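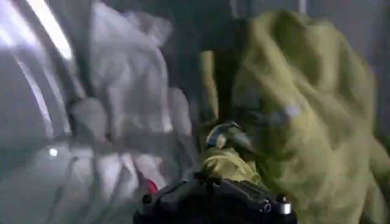
Section 4. Fitting the Sidecar to the Motorcycle

The instructions in this section apply to the Sandstead sidecar when it is fitted to the right-hand side of the motorcycle. Read the whole section before starting. Two people are needed for steps 3 to 6.

CAUTION: Do not ride the motorcycle with the sidecar attached until all four mounting points are tight and the alignment has been checked.

Before you start

Park the motorcycle on a hard, level floor. Set all tires to the pressures given in Section 2, including the sidecar tire. A soft tire will throw off every measurement that follows. If the motorcycle has been fitted with lowered forks or non-standard rear shocks, contact your dealer before going further.

Attaching the chassis

1. Place the motorcycle upright and block both wheels front and rear. Do not use the side stand.

2. Bolt the two lower clamps loosely to the frame tubes. The clamp halves are stamped in pairs and must not be mixed. Keep them clear of brake lines and wiring.

3. Roll the sidecar chassis up to the motorcycle from the right. One person holds the motorcycle upright while the other guides the lower arms into the clamps.

4. Insert the lower pivot bolts from the front and run the nuts on by hand.

5. Attach the two upper struts. The longer strut goes to the rear. Each strut has a threaded end for adjustment - leave equal thread showing at both ends for now.

6. Check that the handlebars turn fully both ways without touching the chassis or the front strut.

NOTE: On the Rover touring chassis the rear strut is fixed in length. Lean-out is set at the front strut and the upper clamp only.

Setting the alignment

7. Lay a straight board along the outside of the motorcycle wheels and another along the outside of the sidecar wheel. Both boards should rest flat on the floor.

8. Measure between the boards just ahead of the front wheel and just behind the rear wheel. The front measurement should be smaller than the rear. This difference is the toe-in, and the correct figure for your model is on the plate riveted to the chassis.

9. Slide the lower arms in or out of the clamps until the toe-in is correct, then tighten the clamps evenly.

10. Set the lean-out with the upper struts. With the rider seated, the motorcycle should lean very slightly away from the sidecar.

11. Tighten all the mounting bolts, starting with the lower rear, then the lower front, then the upper struts. Tighten the strut locknuts last.

CAUTION: Self-locking nuts may be used once only. Fit new ones every time the sidecar is removed.

After the first ride

Ride the first 60 miles at moderate speed, then recheck every mounting bolt. If the outfit pulls toward the sidecar on a flat road, increase the lean-out a little at a time. If it pulls away, reduce it. Some pull under hard acceleration or braking is normal and cannot be adjusted out.

Wiring for the sidecar lamps is covered in Section 5.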